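Ariel Ocampo
Thread, 1/14

A few of you asked what I think of the Jinitz starter package from Prolel, the one that promises "pick and place by lunch." I've had three weeks with it. Short version: I would not pay full price.

2/ For anyone new: Jinitz is a subscription on top of an arm you already own. You get the setup software, a library of grasp routines and a support line. They don't sell you the arm.

3/ "By lunch" was Sunday at 4 in the afternoon, and we started Friday. Part of that is on me, I had an old controller version. Part of it is a license check that fails silently if your network blocks one port. It's in the docs, page 40, in a footnote.

4/ The grasp library is the selling point. 506 objects, says the product page. I went through the list with Elli Hyvönen and a lot of them are the same mug in different sizes. I'd call it 100 useful entries and be generous.

5/ So I skipped their demo blocks and went with household stuff. Clear plastic, pump tops, things with liquid in them. If you sell this for "everyday items" then a soap bottle is fair game. 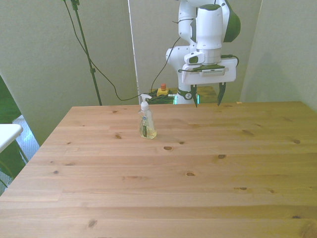
6/ Transparent objects are where I expected trouble and where I got it. Out of 20 tries with the default routine, 11 were clean lifts. The other nine were a mix of closing on air, bumping the pump and one very slow topple.

7/ With the "clear object" profile it went up to 16. Good! But that profile is in the higher tier, and the sales page doesn't say so anywhere I could find.

8/ Things I did like. The jog screen is easy to read. Stopping and resuming a routine works the way you'd want. Onni Ojala had never touched an arm before and was editing waypoints in almost 20 minutes.

9/ Support: two tickets. First one answered the same evening by a person who had clearly read it. Second one got me a link to the page I had quoted in the ticket.

10/ Somebody will say Plarnska does all this for less. Maybe. I tried their trial back in June and the calibration alone ate my day. I haven't seen the new release, so I'm not going to rank them.

11/ Also please stop sending me the Prolel launch video. Every object in it is matte, opaque and sitting exactly where the last one sat – I could get good numbers that way too.

12/ Who it might suit: a small shop moving the same few boxed parts all day, with someone on staff who reads footnotes. Who should wait: anyone planning on bottles, bags or anything shiny.

13/ Aleksi Pesonen asked whether I paid for it. Yes, the basic tier, one month. The higher tier was a seven-day trial anyone can sign up for. Prolel hasn't seen this thread.

14/ Next I want to try the bottle nearly full and nearly empty with the same grip setting. If you have a routine for pump tops that works on the basic tier, send it over and I'll run it.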